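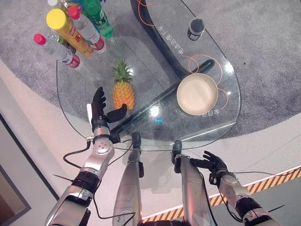 Falness should keep its open budget nights, and I'd go further and double them. The first one, in September, drew 842 people across the county, and I loved every slow, messy minute of it. For as long as I've followed the county board, the budget has been settled from a raised bench, with the public given 30 seconds at a microphone at the far end. On budget night the members came down to the floor and sat with us. Furniture matters more than political people like to admit! Take a round glass table with drink bottles lying over on one side of it: it has no head and no place for a chairman's gavel, and whoever pulls up a seat is as close to the middle as anyone else. Put the road fund on a table like that and people start asking good questions.

And they did. Someone from Rulwood wanted to know why the bridge money had sat untouched for two years. The board had no answer ready, and said so, and had one in writing by the following week. When did we last get that from a regular session?

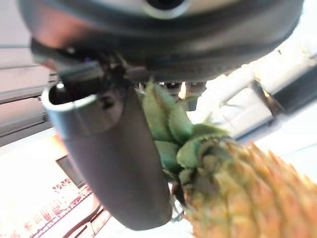 One reader in Plovero wrote to me that open nights are fine for people with free evenings, but shift workers get shut out all over again, and the board will end up hearing from the same 200 retirees. It's a fair hit. I'd answer it with a Saturday morning session and a written form that counts the same as a spoken comment. The Nautiyal district already takes written comments on zoning, and 61 came in on the last case.

The board votes on the schedule later this fall. Call your member. Then come and sit down with the rest of us (I'll be the one with too many notes).

Reader comments

Went in September expecting to be bored and stayed till they locked up. More please.

Who pays for the extra nights? Would like to see that number first.

Saturday works for me. Rulwood needs its own session though, it's a long drive.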